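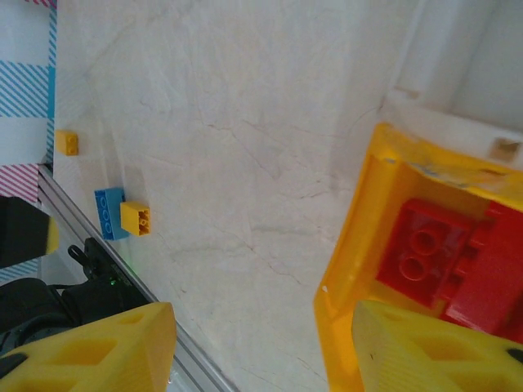
Surely the arm is the expensive part, a reader wrote to us in July, and the rest can be found around the shop. The Dornwood Workshop Office receives this remark often from members planning a first bench arm for sorting and packing small parts. In our experience the arm is the easiest cost to predict. The items around it are the ones that are forgotten, and they should be listed before any order is placed.

Tips for Planning a Bench Arm Purchase

Begin with the task. Write down which parts are to be picked up, where they will lie, and which box they must go into. Toy building bricks and an open plastic box make a good stand-in for real stock during a trial, and most households already have them.

Measure the bench before comparing models. An arm needs room to reach over the box and room to fold away when it is idle. Allow for the elbow as well as the gripper. Members who plan for two arms should check that both can be mounted along the same edge without crossing.

Price the mounting separately. For the Sperling bench kit, our office paid $550 for the arm and a further $174 for rail, brackets and screws. The second figure did not appear anywhere in our first budget. Members ordering from Stastum should ask whether the base plate is included. 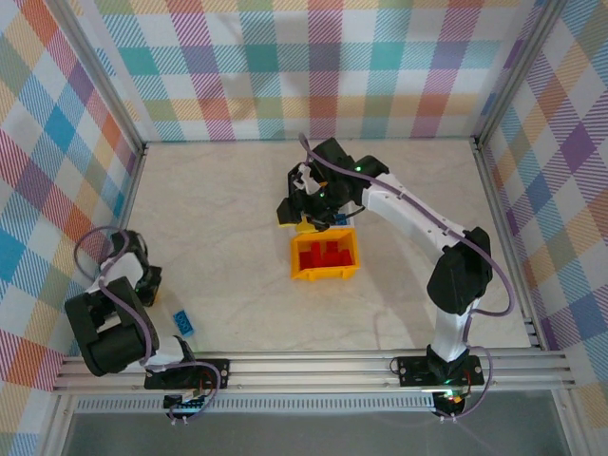
Cables deserve their own line in the budget as well. They must be long enough to follow the arm through its full movement, with some slack at the joints, and they must come down to the control boards without lying across the work area. Buy one spare of each type with the first order. A replacement cable ordered alone often costs more in shipping than the part is worth.

Choose a work surface that wipes clean. A light color makes dropped parts easier to find, although a very glossy finish may trouble some vision systems under strong light. Ask the supplier to confirm this in writing if a camera will be used.

Set aside money for wear. Gripper fingers should be treated as supplies, in the same way as saw blades or sanding belts. Liltora sells fingers in packs of five, and we enter one pack per arm in each yearly budget.

Consider the second arm last. It is tempting to order a pair at the start, particularly when a discount is offered. We advise members to run one arm through the complete task first and to buy another only if the work calls for two hands or if the first arm cannot keep up.

Keep all quotes, receipts and warranty papers in one folder, together with the bench measurements. Members who wish to have a purchase plan reviewed may leave a copy at the office before 4 p.m. Please include the measurements of the box and of the largest part to be lifted.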